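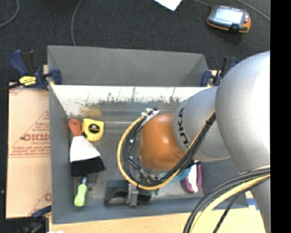
Figure 1. Grey storage bin with a wide brush on the left side of the floor.

Stores and Workshop Practice
Handout 4: Bins, mixed contents and care of brushes
Tutor: Kamrul Munshi

This handout goes with the second practical. Bring it with you, along with your bin record sheet.

1. Choosing a bin
A straight-sided grey bin is used for hand tools and decorating items that do not belong in a drawer. It is not used for liquids, blades without a guard, or anything over the shelf limit of 22 kg. Small fixings go in the Marikar trays at the end of the bench.

2. Laying things in
Put wide, flat items on the floor of the bin first. A wide brush should lie flat with nothing resting on the bristles. Heavy tools go at the opposite end. Leave a gap of 50 mm below the rim so that bins can be stacked.

A tape measure goes in with the blade fully wound back and the lock off. Check the hook for bends before putting it away.

3. Cleaning the bin
Empty it completely. Brush out grit from the corners, then wipe the walls and floor with warm water and a little washing-up liquid. Marks low on the inside walls are common, as this is where tools slide and knock. Scuffs will often wipe off. Scratches stay, and are recorded only if you can catch a fingernail in them. A cracked bin is taken out of use.

Dry the bin before refilling. Steel tools left in a damp bin will rust over a weekend.

4. Brushes
Wash in the sink by the door, comb through, shake out and hang up until dry. Do not stand a brush on its bristles. Brushes that have splayed go in the dusting box.

5. Record sheet
Write down the bin number, the contents, the condition of the walls and your initials. Use pencil. Bin 74 has no label at present, so go by the shelf position.

For next time: read the Stever notes on shelving, pages 3 to 9. Completed record sheets are due at the first practical in December.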